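The Long Way to a Good Butcher
Small meat counters are opening again in towns that lost them a generation ago. The work is slow and the margins are thin.

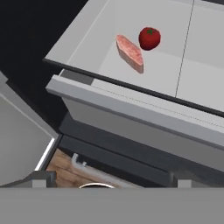
Csenge Szekeres opens the back door of her shop in Rinatton at 4:30 in the morning and turns on the lights over the cutting table. By seven she has broken down the day's beef, and by eight there is usually someone waiting out front. Her customers used to buy whatever the supermarket had wrapped in plastic. Now many of them ask for a cut by name, or they ask what she would cook herself. Her usual answer is a steak with fine flecks of fat through the pink and a red tomato to go with it, set out on the counter while the pan heats. She sells the tomatoes too, in summer, from a crate by the register.

Rinatton has 2000 residents and went without a butcher for 30 years. The last one, Kozma Meats, closed when its owner retired and his children had moved to the city. The building became a video store, then a tax office, then nothing. Szekeres rented it after working the meat department of a grocery chain, where most of the beef came in already cut.

"I was opening boxes," she says. "I wanted to learn the part that happened before the box."

To learn it she spent two winters with Brendan Ní Chonaill, who runs a small processing plant called Trivine in the next county. He has trained cutters for most of his working life and is blunt about how long it takes. A beginner can learn to bone out a shoulder in a few weeks. Doing it fast enough to earn a wage takes much longer, and a slow cutter costs the plant money on every animal.

"People come in wanting to make sausage," Ní Chonaill says. "First they wash floors and sharpen knives. Some of them stay."

The business side is harder than the knife work. A shop that buys whole animals has to sell all of each one, and there are only so many steaks on a steer. Customers want ribeye in June and roasts in December. The rest of the year Szekeres is looking for homes for shanks, necks and tongues. She grinds a great deal of hamburger. Bones go into stock, which she freezes and sells by the quart. The fat is rendered for cooking, and a soap maker takes what is left over.

Her prices run higher than the supermarket's on most cuts. She has stopped apologizing for it. What she can do is steer a shopper with a small budget toward a chuck steak or a piece of flank and explain how to cook it. Salt it early, she tells them, dry it off, get the pan hot, and slice it across the grain. Then leave it alone for a few minutes before the knife goes in.

Two of the farms that supply her are within a short drive. The larger one, Lurico, had been sending its cattle to auction and now holds back a few each season for the shop. The animals are finished on grass with some grain, and they are older than most beef cattle when they go to slaughter. The flavor is stronger. A few customers tried it once and went back to the store kind.

Szekeres would like to hire a second cutter by winter. She has a name in mind, a high school senior who sweeps up after class and has started asking about the band saw. For now she closes at five, scrubs the table, and calls Trivine to find out when the next side is coming.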